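Teleop demos for folding pants: policy stalls at the waistband
Posted in Diltari Community Help > Demonstrations

Ondus
Teaching a two-finger gripper to fold soft clothes by remote control. Typical start state, wrist view:
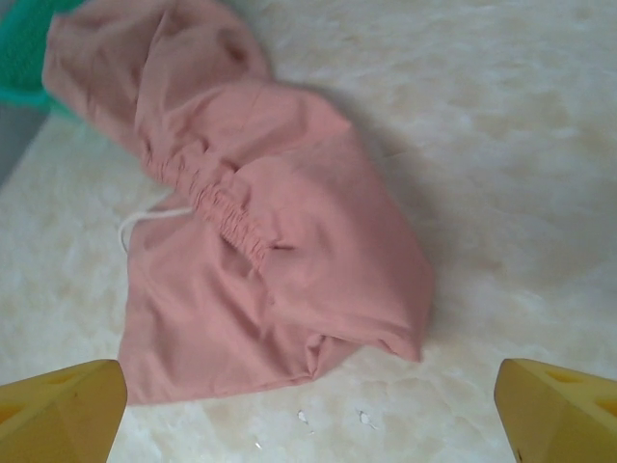 Matoušek asked me in the other thread whether I was recording the pauses as well, and I am. I have 30 demos. The trained policy moves to the garment, opens the fingers, then hovers over the gathered part and never commits to a grasp. Shirts work with the same settings. Do I need more demos, or different ones?

Kazimír Kollár
The pauses are your first problem. If you stop above the cloth to think, the recording holds many steps where the view is unchanged and the command is zero, and the policy learns to wait there. Trim any idle stretch longer than 2 seconds, or drop those steps before training.

Second, choose one grasp and keep to it. On elastic waistbands I always go for the plain hem first, pull the panel flat, then square up the band. If half your demos start at the band and half at the hem, the average of the two is a point in between – close to what you describe.

Vary the start pose, keep the order of moves fixed. I would redo some 25 demos that way before adding new ones. Also check that the operator works from the wrist view only. If you look at the table directly, you act on things the policy can't see.

Cillidley
Had the same thing with towels. Lowered the control rate and it went away, not sure why.

Ondus
Trimmed the idle steps and retrained. It closes on the cloth now, though often too high. Redoing the demos hem first this week.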